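Windent: registo de equipamento de campismo e montanha

Leia-me do conjunto de dados, versão 3

O Windent reúne avaliações de uso de equipamento de ar livre: fogareiros, tendas de três estações, sacos-cama, pás de neve, lanternas frontais e recipientes para água. Cada linha corresponde a um artigo avaliado por uma pessoa durante uma saída. A versão atual tem 2000 linhas e cobre 340 modelos diferentes.

Origem

As avaliações foram recolhidas pelo clube Tramlow e revistas por Nabila Hamdy. A tradução das notas escritas em castelhano é de Consuelo Rivas. As 741 linhas mais antigas vêm do caderno em papel do clube e foram passadas à mão, pelo que podem ter campos em branco, sobretudo em "altitude" e "vento".

Ficheiros

artigos.csv: identificador, categoria, fabricante, modelo, peso em gramas
saidas.csv: identificador da saída, mês, zona, noites, temperatura mínima
avaliacoes.csv: artigo, saída, nota de 1 a 5, avaria (sim/não), comentário
fotos/: imagens em JPEG, ligadas aos artigos quando existe correspondência

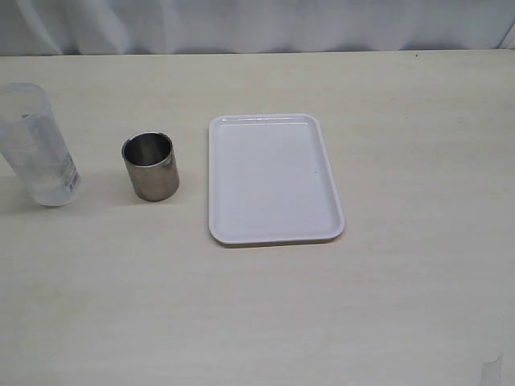 Garrafa transparente, copo de aço inoxidável e tabuleiro branco sobre a mesa.

Campos que costumam levantar dúvidas

O peso é o medido na balança do clube, sem saco de transporte. Quando só temos o valor do fabricante, a coluna "peso_fonte" indica "F". Nos recipientes, a capacidade vem em mililitros; um copo de 700 ml aparece como 700, sem unidade.

A nota é dada no fim da saída por quem usou o artigo. Não há média ponderada nem correção entre avaliadores. Se o mesmo artigo foi usado por duas pessoas, há duas linhas.

"Avaria" inclui costuras abertas, fechos presos e válvulas com fuga. Riscos e manchas não contam.

Limitações

Quase todas as saídas foram feitas entre outubro e maio, e o material de verão está mal representado. A loja Vekmont emprestou parte das tendas; essas linhas têm "emprestado = sim". Os fogareiros Farouk foram testados apenas abaixo dos 2000 metros.

Utilização

Uso livre para fins não comerciais, com indicação da fonte. Os nomes dos avaliadores foram substituídos por códigos e pedimos que não se tente revertê-los. Para corrigir um erro, envie o identificador da linha e o valor proposto. A próxima revisão está prevista para dezembro.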